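When a stitching robot stops halfway
For readers aged 8 to 11. Written by Soledad Alarcón

Some robots can hold a needle and thread. Doctors use robots like these when they need to work in a small space, and engineers try out new ways for the robots to move on practice pads first.

One afternoon at the Hjaltested workshop, a robot with two arms was sewing up a cut. One arm holds a curved needle and the other arm helps to pull the thread. The arms have metal jaws at the ends, a bit like tiny pliers. They open, close, twist and bend.

On stitch 17, the robot stopped by itself. A red light came on and a message on the screen said that one arm was not where it should be.

Robot arms, curved needles and dark thread:
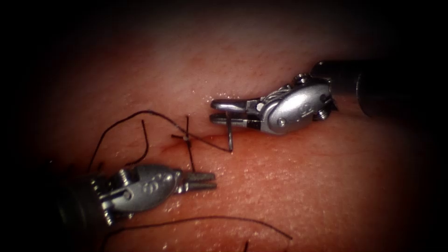
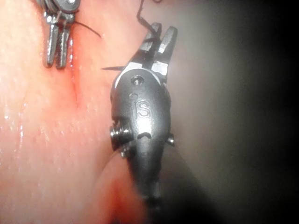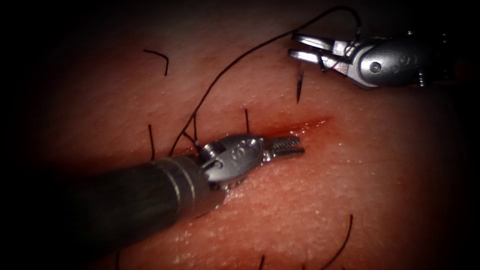 What went wrong?

Inside each arm there are thin cables. Motors pull the cables and the cables move the jaws, in the same way that the brake cable on a bicycle moves the brakes. When a cable gets old it can stretch. Then the motor turns, but the jaws do not move as far as they should.

Ciarán Madigan looked after the robot that day. He checked the cables one at a time and found one that had stretched. The motor had turned the right amount, but the jaws had stopped 3 millimetres short. That is less than the width of a pencil. For sewing, it is a lot. The needle could have gone into the wrong place.

Why did it stop?

The robot has a rule called a safety stop. Many times a second, it compares where the arm is with where the arm ought to be. If the two don't match, everything freezes. The jaws keep hold of whatever they are holding, so a needle is not dropped.

What happened next?

Ciarán pressed the stop button as well, even though the robot was already still. Then he took the tool off and fitted a new one. Josefina Medina moved the new jaws slowly through 20 test movements before any more sewing was done. The old tool went into a box marked DO NOT USE.

Words to know

Cable: a strong, thin wire that pulls something.
Fault: something that is not working as it should.
Suture: a doctor's word for a stitch, or for the thread used to make it.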